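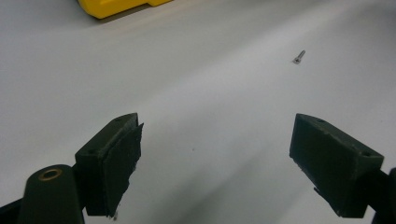

A single screw on the white tabletop at our Cerndale sorting room.

Small Parts Sorter, Part-Time

Flurari takes in used fasteners and small hardware from repair shops and gets them back into bins by type and size. We need two more people at the bench starting in March.

What you would do

Pick through mixed trays of screws, washers and nuts. Check the head, the thread and the length against the gauge card. Set aside anything bent, stripped or rusted. Put the good pieces in the right bin and write the bin number on the sheet. A tray holds up to 200 pieces.

What we ask for

Good close-up eyesight, with glasses or without. Steady hands. You should be able to sit at a table for most of a shift and lift a full bin of 36 pounds now and then. No experience is needed. Brittany Desjardins trains all new sorters during their first week.

Hours and place

Shifts run from 8:30 a.m. to 1 p.m. The room is on the ground floor of the Beaulieu building, with parking at the back. Paid training, paid breaks.

To apply

Send a short note with your name, phone number and the mornings you can work to Murray Lapointe at the Cerndale office, or leave it at the front desk before noon. A resume is fine but not required.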